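Section 4. Setting up the bedroom bay for open day
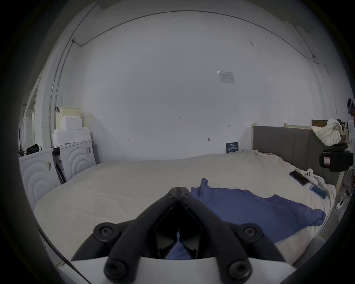 Read this before you touch the bay. Open day runs in two sessions, Thursday, doors at 11. The Clevalo folding demo goes first in both, so the bay has to be ready before the front desk lets anyone through. Start with the bed. Sheet on, pulled to the corners, soft creases are fine and the demo copes with them. One garment only, the blue shirt, laid out flat to the right of the gripper with the neckline along the top edge. A bit of fabric standing up near the tip is OK, that's the part visitors like to watch. Phones can stay on the right side of the bed where they are, they're part of the clutter set (see 4.4).

4.1 Before you start

You need:
- the hand-held gripper, charged
- spare gripper, same charger
- blue shirt, plus the backup from the Sitholm tub
- 2 mm hex key
- lint roller
- printed run sheet

Note: the run sheet on the shared drive is the old one. Use the copy Malsha Ekanayake emailed in March. Old one has the Quintana arm in the second session and it isn't comming.

4.2 Checking the gripper

1. Jaws closed. Look at the tip straight on. The two ends should meet with no step between them.
2. Check the two small screws near the tip, one each side of the centre seam. Finger tight then a quarter turn. Don't lean on them.
3. Pivot joints next. Open and close by hand, slowly. Any grinding, swap to the spare.
4. Big bolts at the base plate. Leave alone. If one is loose, swap the whole unit and tag it.
5. Wipe the base plate, dry cloth only.
6. Power on, wait for the tone.

CAUTION: Fingers out of the gap between the arms when power is on. Goes for visitors too. Kids will try it.

4.3 Laying out the bed

1. Strip the bed, lint roll the sheet, put it back on.
2. Lay the shirt face up. Sleeves out, not tucked under.
3. Stand where the operator stands and reach for both sleeve ends with the gripper. If you can't reach without a knee on the mattress, slide the shirt closer.
4. Do one full fold, start to finish, on your own. Then shake the shirt out and lay it again.
5. If the fold fails twice in a row, change to the backup shirt. The thinner one is easier to grip anyway.

Note: no fabric softener on the demo shirts. Makes them slippery and the jaws lose the collar.

4.4 Clutter set

Visitors ask why the room isn't tidy. Short answer, homes aren't. Leave the bits around the bed alone, same for the cabinets on the left. Don't straighten the headboard side. Changes between sessions get logged on the run sheet, one line each.

CAUTION: Cords on the floor beside the bed. Walk the floor before each session and push anything loose in against the wall. Visitors stay on the door side of the tape.

4.5 Running the demo

1. Say hello, say your name, say what Clevalo is in one sentence.
2. Safety line. Read it off the card, don't make it up.
3. Operator folds the shirt once at normal speed, no talking.
4. Second fold, slow, and explain the grips as you go. Collar, sleeve, hem.
5. Let one adult visitor have a turn. Operator keeps a hand near the power switch the hole time.
6. Questions. Anything about price or release dates goes to the Laltow table out front.

Storage: each run saves itself when you release the trigger. The card holds 200 runs, plenty for the day. If the light goes amber, stop, swap the card, carry on.

4.6 If something goes wrong

Jaws won't close: power off, wait for the tone to finish, power on. Still stuck, spare gripper.

Shirt caught in the gap: power off first. Open the jaws by hand and ease the fabric out toward the tip. Never pull it sideways.

No tone at start-up: battery isn't seated. Take it out, click it back in.

Visitor over the tape: stop the fold, jaws closed, gripper down on the bed. Restart when they're back.

4.7 Packing up

1. Power off, jaws closed.
2. Gripper in the case, tip up.
3. Card to Malsha, in the envelope, with the run sheet.
4. Both shirts in the Sitholm tub, even if only one got used.
5. Lights off, door locked, key back to the desk.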